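Ticket: Episoden mit Sack werden beim Import verworfen, Handverfolgung verliert die linke Hand
Projekt: Jendau, Teilaufgabe »Müllbeutel aufnehmen und an der Tür übergeben«
Komponente: Kopfkamera, Handverfolgung, Import nach Skoden
Priorität: mittel (war hoch, bis der Melder Mittagspause hatte)
Status: gelöst, Nacharbeit offen
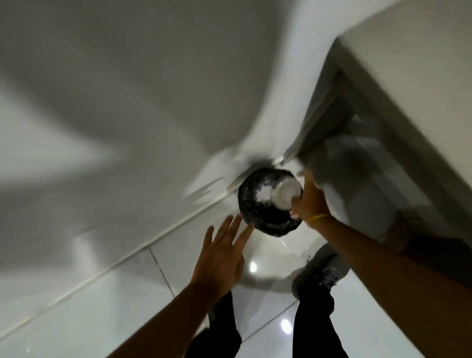 Anhang 1: Einzelbild aus einer verworfenen Episode, Blick der Kopfkamera nach unten. Schwarz verpacktes Objekt in der rechten Hand, linke Hand offen daneben.

Fehlerbeschreibung
Beim Vormachen von Hand trägt die vorführende Person die Kopfkamera und erledigt die Aufgabe selbst, der Roboter soll es später nachmachen. Bei den Flaschen und Kartons läuft das seit Wochen ordentlich. Seit Freitag kommen schwarze Beutel dran, und Skoden lehnt von 90 Episoden 70 ab. Meldung jedes Mal: »Hand L: Konfidenz unter Schwelle, Segment verworfen«. Die linke Hand war nach meiner Kenntnis durchgehend am Arm befestigt.

Erwartetes Verhalten
Beide Hände werden vom ersten Griff bis zur Übergabe verfolgt.

Tatsächliches Verhalten
Rechte Hand meistens da. Linke Hand verschwindet, sobald der Kopf schwenkt, und taucht gern auf dem Fußboden wieder auf, wo sie einen Lichtreflex der Deckenlampe für ihre neue Heimat hält.

Umgebung
Flur in Brastport, weiße glänzende Fliesen, weiße Wand, weiße Türzarge. Wer das als Aufnahmeort ausgesucht hat, mag offenbar Operationssäle. Kopfkamera mit Standardhalterung, Belichtung auf Automatik.

Protokoll

09:10 Kamera neu gestartet, Linse geputzt, Kabel abgezogen und wieder eingesteckt. Keine Änderung, aber das Formular verlangt, dass man es hinschreibt.

09:35 Verdacht: gelbes Armband rechts. Die rechte Hand wird gut erkannt, die linke nicht, also lernt das Modell womöglich »Hand = gelb«. Testweise Armband auf links gewechselt. Linke Hand bleibt verschollen, rechte Hand bleibt erkannt. Verdacht gestrichen, Armband zurück nach rechts.

10:20 Rohbilder der verworfenen Episoden durchgesehen. Anhang 1 ist typisch: Kopf stark gekippt, alles verwischt, und ausgerechnet in dem Moment greift die linke Hand nach. Das Plastik glänzt an jeder Knitterfalte, dazu kommen die Reflexe auf den Fliesen. Der Automatik ist das alles nicht zu verdenken. Mir wird beim Durchklicken auch schlecht.

11:05 Belichtung fest auf kurz gestellt, Verstärkung hoch. Bilder rauschen jetzt wie ein alter Fernseher, sind aber deutlich schärfer. 2 von 3 Testepisoden gehen durch.

11:40 Die dritte Episode genauer angesehen. Dort dreht die vorführende Person beim Greifen den Kopf schon zur Tür. Machen Menschen so, ist im Alltag auch vernünftig. Für die Aufnahme ist es Gift: Die Kamera schaut zur Tür, während die Hände noch mit dem Beutel verhandeln.

13:15 Anleitung für die Vorführenden ergänzt: erst greifen, dann zweite Hand an den Beutel, dann Kopf drehen. Langsam. Rückmeldung aus dem Flur: man komme sich vor wie beim Tai-Chi. Zur Kenntnis genommen.

14:50 Neue Serie mit fester Belichtung und Anleitung. Alle Episoden importiert, linke Hand durchgehend vorhanden.

Ursache
Bewegungsunschärfe durch lange Belichtung plus Kopfdrehung während des Nachgreifens. Die Reflexe am Boden machen es schlimmer, erklären es allein aber nicht.

Lösung
Belichtung in der Kameravorlage »Ağca« fest eingestellt. Die Vorlage gilt ab sofort für alle Aufnahmen im Flur, bitte nicht »kurz mal« auf Automatik zurückstellen.

Offen
- Verworfene Episoden nicht löschen. Vielleicht lassen sich die Segmente vor der Kopfdrehung noch verwenden.
- Skoden soll bei dieser Meldung den Zeitstempel mit ausgeben. Zurzeit darf man ihn sich selbst suchen. Eigenes Ticket ist angelegt.
- Matte Matte für den Flur beantragt. Antwort der Beschaffung: ob das ein Tippfehler sei.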